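Bernum Practice Manager Support
Ticket: Trust account balance doesn't match the client ledger after a matter was reassigned
Product area: Trust accounting, matter transfers
Status: Resolved
Opened: 5 January 2024

Original request

Hello, and happy new year to everyone on the support desk!

I keep the books and handle most of the file administration for a small commercial law office. We do contracts, leases, a fair amount of shareholder work and the occasional business sale. We've been on Bernum for a good while now and I'm generally very fond of it, so please don't take this as a grumpy message (I've had my coffee).

My trouble is with a matter called Crenshaw, which is the purchase of a small warehouse business. It was opened under our main office, and over the holidays we moved it to the Plallano office because the attorney who'll be closing it sits over there. I used the Reassign Matter screen, ticked the box for "carry trust balance," and got the green message saying it had gone through.

When I ran the three-way reconciliation this morning, the bank statement and the trust journal agreed with each other to the penny, but the client ledger total was $3,000 short. That happens to be exactly what Crenshaw had on deposit for the closing costs. The money is plainly in the bank, and it's plainly in the journal. It just doesn't show up under any client at all, in either office.

You'll understand why this makes me a little nervous. Our state bar is strict about trust records (as it should be!) and I'd like to have January's reconciliation signed with nothing odd hanging over it.

What I've tried so far: logging out and back in, running the report for each office separately and then for both together, and clearing the browser cache, which is what my nephew tells me to do about everything. No change from any of it. I haven't posted any adjusting entries, as I didn't want to make a muddle for you to sort through.

With thanks in advance.

Reply from Support

Good morning, and happy new year to you too. Thank you for such a clear write-up, and a special thank-you for not posting an adjustment. Those are the hardest thing to unpick later on, particularly in a trust account where every line has to stay in the record.

Your client's money hasn't gone anywhere. From what you describe, the deposit is still posted in the journal with its original date and amount, and what's been lost is the link between that entry and the client's ledger card. I'd like to confirm it before we touch anything, so could you try the following when you have a quiet moment?

Go to Trust, then Journal, and set the office filter to All. Find the Crenshaw deposit and open it. Look at the field labeled Ledger Card and let me know whether it has a name in it, is blank, or shows a number in brackets.

Then open the matter itself, go to the History tab, and copy me the last few lines.

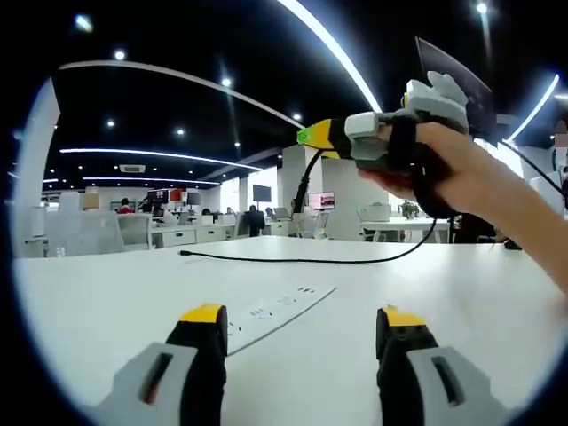 While you're in there, please also have a look at whether the matter had a hold on it when you moved it. Some offices place a hold on closing funds so they can't be disbursed by accident, and that turns out to matter quite a bit on the Reassign screen. You'll find it under Trust, then Holds, and you'll need to tick "show released" to see any that have been lifted.

Follow-up from customer

Well, you've hit on something. The Ledger Card field shows [80] in brackets and no name. There was a hold on the funds too, which I put there myself and had completely forgotten. It's what we always do with closing money.

The History tab says:

Matter reassigned, Main to Plallano
Trust balance carry requested
Hold detected, carry deferred
Reassignment complete

I do wish that third line had popped up on my screen! All I saw was the green message. Is "deferred" supposed to mean that it will happen later by itself? Because it's been sitting there over the whole holiday.

Reply from Support

That third line is the culprit, and I'm sorry it was tucked away where you'd have no reason to look. When a matter has an active hold, Bernum moves the matter but leaves the trust balance waiting until the hold is released. The old ledger card gets closed with the move, so for the time being the deposit points at a card that no longer belongs to any client. The bracketed 80 is the internal number of that closed card. So no, it won't clear by itself as long as the hold is on.

Please do these in order:

1. Print or save a PDF of the journal and the client ledger as they stand now, for your file.
2. Go to Trust, then Holds, and release the hold on Crenshaw. In the reason box, put something plain such as "released to complete office transfer."
3. Open the matter, choose Actions, then Complete Deferred Carry. Leave the page open while it works. It can take up to 60 seconds, and it does look as if it's frozen.
4. Check that the Ledger Card field on the deposit now shows the client's name.
5. Put the hold back on, this time from the Plallano office.
6. Run the three-way reconciliation again with the office filter on All.

If step 3 gives you a message about permissions, your user needs the Trust Supervisor role in both offices. Your managing attorney can add it under Settings, Users.

Follow-up from customer

I did get the permissions message, as it happens, so I had to wait for our managing attorney to come back from a lease signing. Once the role was added it all went just as you said, frozen-looking page included. The name is back on the deposit, the hold is on again, and all three totals agree. What a relief!

One more thing while I have you. We have another matter, Nornum, that's due to move to Plallano later this month, with a small balance of $100 and a hold on it as well. Should I release the hold first this time?

Reply from Support

Wonderful news, and yes please: release the hold, reassign the matter with the carry box ticked, check the ledger card, then put the hold back. Done that way the balance moves along with the matter and there's nothing deferred to complete afterward.

I've passed your note about the green message to our product team, with a request that the hold warning appear on the Reassign screen itself. I can't give you a date for that, but your ticket is linked to the request and you'll get an email if it changes.

I'll mark this one as resolved. If anything looks off when you move Nornum, reply here and the ticket will reopen with all of this history attached.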